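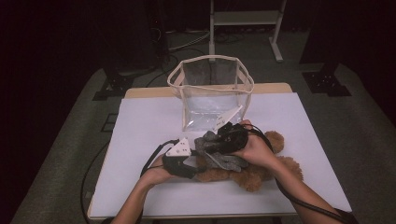
Teddy bear, gray glove and clear bag on the table

Skurkthorpe Memorial Society — minutes of the August meeting

We opened at 7:10, a little behind because the coffee was slow, and the July minutes were agreed with one spelling fixed.

Markano Funeral Home has kindly offered to hold its simple cremation price for our members through next spring. There was a good long chat about whether that covers the urn (it does not) and the second certified copy (it does). Agreed to accept, with thanks.
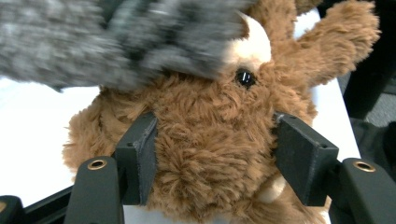
Brown plush, close up

Membership stands at 173, and 49 families have now filed their wishes with us, which pleased everyone very much. We agreed to print 125 more planning booklets.

The Perrin Chapel path still floods. We'll write to Narnent Cemetery again — politely, but with the dates of our last two letters included.

Closed at 8:35. Next meeting in September, same room, and please bring back the borrowed folding chairs.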